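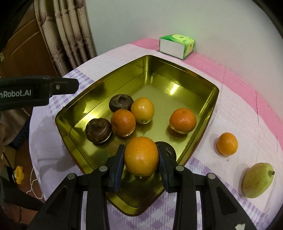 Soft fruit, hard questions: two weeks with hand-held grippers

June 13, 2020

Oranges are easy. That was the line from every supplier we rang. Round, firm, forgiving, any gripper will do it. So we bought fruit, put it in a shiny gold tray and had a go.

Three hand-held grippers on test. The Losent, the Jidholm and the Clingate. Same idea each time: two parallel fingers, soft pads, a camera looking down at the work. You squeeze, it squeezes, the controller writes it all down. We logged 3648 grasps by the end. Wrists still sore.

The mandarins first. Losent quickest by a mile, good light trigger, but it pinches. Jidholm slower and kinder. It will hold a big orange by its middle, pitted peel and all, and you can feel through the handle when the pads have bitten. Clingate kept letting go at the top of the lift. Changed the pads, a bit better.

Then the dark dried fruit, wrinkled and round and a good deal fussier. Different game. Fingers have to go down between the oranges and the wall of the tray, and the Losent is simply too fat at the tips. Jidholm got 73 in a row, then dropped one on the floor.

Cameras. The gold tray is cruel, which is why we kept it. Bright spots on the far wall, fruit colours smeared along the rim. The Clingate camera handles this best, oddly, and holds its exposure when the others go hunting. Losent's washed out untill we turned auto off.

Weight: the Jidholm is 800 grams, and you notice by mid-afternoon. Cable is stiff too. Malinowski make a lighter controller that plugs straight in, 270 euros, worth it if your doing long sessions.

Verdict so far is Jidholm for the hand, Clingate for the eyes. Mangoes next, then grapes if the budget stretches.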